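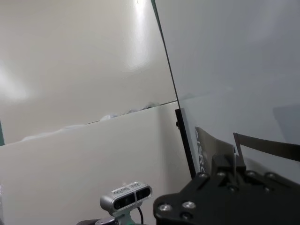 Ticket 1213: Trail passes not recognized at Zalside hut check-in

Status: Resolved
Product: Pranance trip booking, hiking packages
Opened by: Wako Walking Holidays
Handled by: Lensa Gebru, Partner Support

Reported problem
Guests on the seven-night Kivura Ridge package present a valid trail pass on arrival at Zalside hut. The check-in desk receives the message "Pass not found, code 256." Guests are admitted on the paper voucher, but the hut cannot confirm meals or luggage transfer.

Log

08:40 – Ticket received. The partner was asked to supply the booking references and the departure month.

09:15 – References received. All 41 affected bookings are for January departures. Earlier departures check in normally.

10:05 – Pass records compared with the hut list. The January passes were issued under the summer route name, which the hut closed at the end of the season. 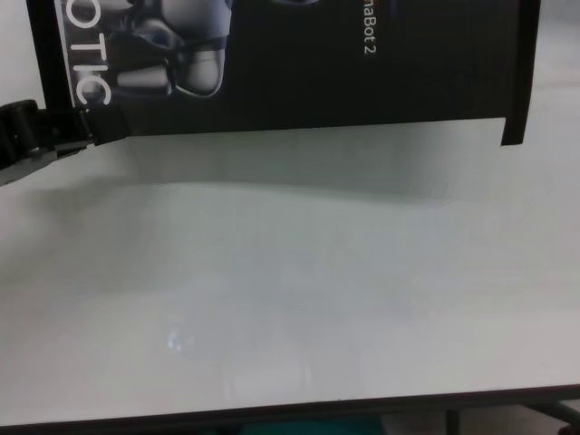
Attachment 2 to ticket 1213

11:30 – Route name corrected on the package. Existing passes do not update on their own and must be issued again.

13:20 – Passes reissued for all 41 bookings. The partner was advised to send the new pass to each guest and to withdraw the old one. Guests already on the trail may continue to use the paper voucher.

15:45 – Zalside hut confirmed that two test passes were accepted, with meals and luggage transfer shown correctly.

Partner action required
Please check the route name on any winter package copied from a summer one before opening it for sale. Questions may be added to this ticket, which remains open to replies for seven days.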